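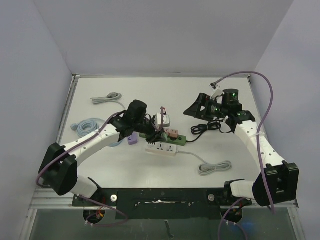 A code of good practice is only worth following if two people can read the same rule, look at the same bench and come to the same answer. I started this project thinking the Femon Code would pass that test easily, and I ended it thinking that large parts of it don't. Take the rule on cables, which says that all cabling in the working area shall be "suitably managed". On the left arm the purple cable is held to the upper link with a white cable tie, so somebody has managed it. On the right arm a long purple cable arcs up towards the back corner before it comes down to the base, and a bundle of black cables lies loose on the table beside the gripper. Is that suitably managed? I asked myself this on several days and gave different answers. The code has nothing to say about how far a cable may stand off an arm, or whether a cable that is part of the task counts as cabling at all.

The task in our cell is plugging things in. The arms pick up charger blocks and plugs and put them into power strips, and the strips come with their own leads. A rule written for a clean bench with a few wooden cubes on it doesn't fit well, and this turned out to be the main thing I learned. My supervisor had suggested that I "audit the cell against the code". I have done that, but most of this report is an audit of the code against the cell, and I think that is the more useful way round. 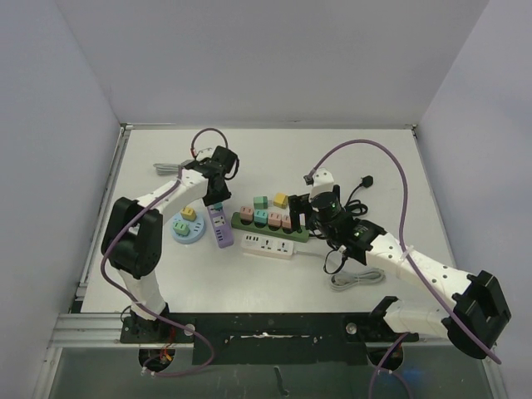

Hester Quillan
Second-year student, Robotics and Control, Tulholm College
Project report, handed in 2024-08-31

1. What the Femon Code is

The Femon Code is a set of working rules for small robot cells used in teaching and research. It was put together by Eskildsen, who supply benches and enclosures to colleges, and it was adopted at Tulholm after a trial at our Mosham site. It is a voluntary code. It doesn't replace the law or the proper machinery standards and it says so on its first page, in small print, which I think should be larger. Several students I work beside believed that a cell with a Femon sheet stuck to it had been certified by someone. It hasn't. The sheet is filled in by whoever runs the cell.

The code has 38 rules. The contents page lists 39. I wrote to ask which was right and was told that one rule had been dropped and the contents page would be corrected at the next issue. The dropped rule was about who is allowed to change the task while a session is running. I would have liked to read it.

The rules fall under four headings: the enclosure, the arms, the objects on the table, and the records. They vary a lot in quality, and they get worse in that order.

2. What I did

I worked on the cell during June. A session was 30 minutes long, which is the maximum the code allows before a break and an inspection. Before each one I filled in the Femon sheet as the code asks. Afterwards I filled in a second sheet, of my own, with the same rules on it but with a space to write down what I had looked at in order to tick the box. If I couldn't say what I had looked at, I crossed the tick out.

I did 20 sessions. I didn't choose the tasks and I didn't operate the arms, so I had no reason to want the sheets to come out well. I should say that I was the only person filling them in, and this is a weakness I come back to in section 6.

3. The enclosure and the arms

This is where the code is at its best. The rules on the enclosure ask for walls, a clear boundary and a way of stopping the arms that can be reached from where the operator stands. All of these can be checked by going and looking. The stop either works when it is pressed or it doesn't, and the code tells you to press it.

The rules on the arms are nearly as good. Mounting is to be checked by hand before power goes on. Each arm is to be moved through its range slowly before any task starts. I found both of these easy to do and easy to record.

My doubts begin with the rule on shared space, which matters when there are two arms reaching over the same small table. It says the arms "should not enter the same region at the same time unless the task requires it". In a two-arm plugging task, the task nearly always requires it. One arm may be asked to steady a strip that the other is pushing something into. So the exception covers most of the work, and the rule covers the moments in between, when the arms are moving home and are least likely to meet. I ticked it every time. I crossed the tick out every time.

4. The objects on the table

There are rules here about size, weight, sharp edges and liquids. They are fine. There is then a rule that objects "shall be fit for the purpose of the trial", and I can't find any object that would fail it.

The word "live" is missing altogether. I searched for it, and for "mains", "powered" and "energised". None of them is in the code. A cell can be used to push plugs into a power strip, with metal-framed equipment all round it, and the Femon sheet will not at any point ask whether the strip is connected to a supply. In our cell the leads stay unplugged from the wall and there is a local instruction that says so. That instruction was written by the people who run the cell. If it were taken down tomorrow the Femon sheet would look just the same.

I raised this and was told that electrical safety is covered elsewhere. I am sure it is. The trouble is that the sheet is the thing people have in their hands. A student who has ticked every box on it will feel that the checking has been done, and I felt that myself in my first few sessions.
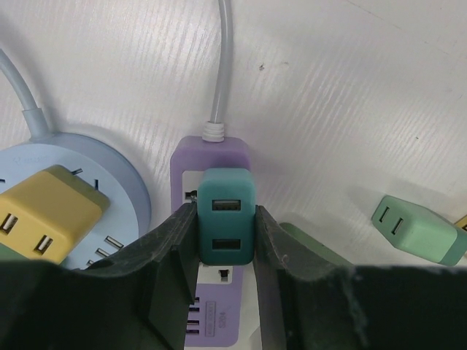 The other gap under this heading is what to do when an object is held badly. The code has a rule about dropped objects: stop, clear, restart. It has no rule about an object that has slipped a little and is still in the fingers. With a charger or a plug this matters, as the part has to line up with a socket, and an arm that keeps pushing on a crooked plug puts a load on the socket, the strip and its own wrist. The operators here have a habit of backing off and trying again, and giving up after a few goes. It is a sensible habit. It isn't written down anywhere and I couldn't get two people to agree on what "a few" was.

Wear is handled in the same loose way. Finger pads are to be replaced "when worn". Ours get scuffed quickly and still seem to grip, so are they worn? A picture of an acceptable pad beside an unacceptable one would settle it, and would take up less room than the paragraph that is there now.

5. The records

The last group of rules is about writing things down, and I am afraid it is mostly padding. The sheet asks for the name of the cell, the task, the start and finish, and a signature. There is a box for "incidents", but an incident isn't defined. Over the month I saw the sheets of other users with that box left blank as a matter of course. I don't believe nothing happened. I think that small things (a snagged lead, a strip shoved out of place, a block knocked over the edge of the strip) are not felt to be worth an incident, and the code gives no smaller word for them.

This is a pity, as the small things are what would show whether the cable rule is doing any good. I had hoped to compare sessions with tied leads and sessions with loose ones. The existing records can't be used for that at all.

6. What is weak about this report

I was one person reading one code in one cell. Someone stricter would have crossed out more ticks. I had planned to have a second student fill in my sheet separately so that we could compare, and this fell through when the Mosham timetable changed. I was also learning the work as I went, and my early sheets are more generous than my later ones. I have left them as they were.

I haven't shown that the code makes the cell less safe, and I don't claim it. The cell seems to me to be well run. My complaint is that the code gets the credit.

7. Changes I would ask for

Put the question about the supply first on the sheet: is anything on the table connected to the mains, and if so, who agreed to it?

Split the cable rule in two. Cables belonging to the arms should be fixed along the links, with slack only at the joints. Leads belonging to the task should be listed by the operator before the session and checked for anything that could catch a gripper.

Rewrite the rule on shared space so that it says something about speed when both arms are close together, in place of an exception that takes in nearly everything.

Add a limit on repeated attempts at a failed insertion. I don't mind what the limit is so long as it is a number and it is tested.

Add a "minor events" box and print a short list beside it of the kind of thing meant.

Say on the sheet, in ordinary-sized type, that it is a self-check.

I sent these points to Eskildsen before finishing the report. They have replied that they will be considered for the next issue, which has no date yet. The blank version of my second sheet is kept with the project file at Tulholm and can be copied by anyone who wants to try it on another cell.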